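Not Yet, and Stop Asking Me About the Towels
Jan 25, 2020

Every couple of months somebody sends me a robot and asks if the laundry is solved. 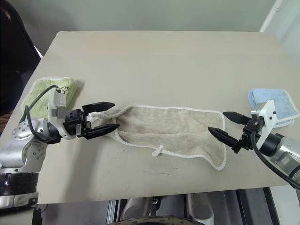 Edgardo Ignacio wrote in after my last column to say that I was being a snob, that his mother would take a slow machine over no machine, and that if it needs all night to do one basket, fine, she sleeps at night anyway.

Fair. I've thought about that more than I wanted to. Slow is okay. I run my dishwasher at midnight and couldn't tell you how long it takes.

But slow isn't my complaint. Cloth is. A towel has no fixed shape. Pinch one end and the whole thing changes, wrinkles where there weren't any, the far end slides or doesn't. You and I handle that without looking. Two arms with two fingers each have to work it out every time. And a beige towel is an easy one! Try a fitted sheet. Try a kid's sock inside out stuck in a pant leg.

I did 34 years of other people's linens, most of them at the Allton plant. We had machines. Good ones. The ironer could eat 500 flat sheets in a shift and never complain. Know what stood at the front of it? Two people, feeding corners. That was the job, finding the corners. Gerardo Dizon could do it while arguing about baseball. Management brought in a corner finder from Calimlim one December, big crate, lots of handshakes, and by spring it was parked next to the boiler with coats on it.

So shop floor: partly yes. If it's flat, the same size, and comes at you the same way up, a machine wins and it should. Bad job for a wrist. I have the wrists to prove it.

Home: no. My house has 46 kinds of towel, it feels like, and a table that's never clear. Whoever sells you a home robot is going to want the table clear. Then who clears the table. Me.

Would I buy one? Edgardo asked that too. If it could do just towels, slow, overnight, and not need me standing their to rescue it, then yes, tommorow. It's the standing there I won't pay for. A helper you have to watch is a second chore.

Ask me again when one gets through a mixed basket, start to finish, in a stranger's house, with the door shut. I'll fold my own till then.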